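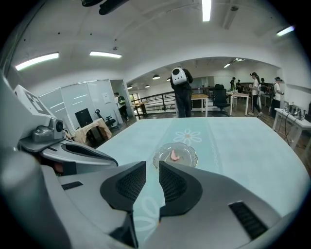
Nappe

La nappe est une pièce de linge destinée à couvrir une table, en particulier pendant les repas. Elle protège le plateau des taches, amortit le bruit de la vaisselle et sert de fond au couvert. Le mot vient du latin mappa, qui désignait une serviette, et il a donné en français plusieurs dérivés - napperon, nappage, napper - dont certains ont quitté le domaine du linge pour celui de la cuisine.

Histoire

L'usage d'un tissu posé sur la table est attesté dès l'Antiquité romaine. Au Moyen Âge, la nappe blanche est un signe de rang. Elle pend souvent du côté des convives, qui s'y essuient les doigts et la bouche avant que la serviette individuelle ne se généralise. L'expression « trancher la nappe » renvoie à un affront chevaleresque : on coupait le linge devant un homme jugé indigne de partager la table.

À partir de la fin du Moyen Âge, le lin damassé des Flandres s'impose dans les maisons aisées. Le motif y est obtenu par le seul contraste des armures, sans fil de couleur. Dans les campagnes, on emploie plutôt le chanvre ou un lin plus grossier, et la nappe fait partie du trousseau, marquée aux initiales de la mariée.

Au XIXe siècle, le tissage mécanique fait baisser les prix et le coton gagne du terrain. La toile cirée se répand dans les cuisines, où la nappe reste en place toute la journée. Les teintes pastel, longtemps réservées au thé et aux repas de jardin, deviennent courantes au siècle suivant.

Matières et formats

Le lin est apprécié pour sa tenue et son pouvoir absorbant, mais il se froisse facilement. Le coton est plus souple et moins cher. Les mélanges avec du polyester sèchent vite et demandent peu de repassage, au prix d'une absorption plus faible.

La retombée, c'est-à-dire la partie qui pend de chaque côté, varie selon l'occasion. Elle est courte sur une table de tous les jours et peut aller jusqu'au sol pour un buffet. Avec une retombée de 40 cm, on ajoute 80 cm à chacune des dimensions du plateau. 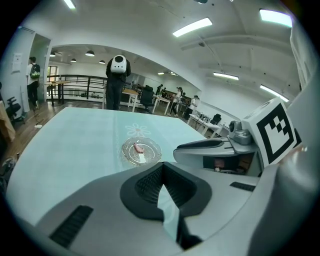 Sous la nappe, on place parfois un molleton, étoffe épaisse qui évite les glissements et protège le bois de la chaleur des plats. Le chemin de table, bande étroite disposée dans la longueur, se pose par-dessus ou directement sur le plateau.

Entretien

Les taches se traitent de préférence avant lavage. L'eau froide convient au sang et à l'œuf. La cire se gratte une fois durcie, puis le reste est absorbé au fer tiède entre deux feuilles de papier. Le lin se repasse encore humide, sur l'envers pour les pièces brodées. Les grandes nappes sont roulées sur un tube de carton, ce qui évite les plis marqués.

Collections

Le musée du Linge de Womesham conserve 1383 pièces de table, dont quatre nappes d'apparat provenant de l'ancienne manufacture Mustton. Le catalogue, établi par Agustina Maldonado et Remigiusz Borkowska, classe les tissus par armure - toile, sergé, damas - puis par provenance. Les pièces les plus fragiles ne sont exposées qu'en mars.

Voir aussi

Serviette de table
Napperon
Toile cirée
Arts de la table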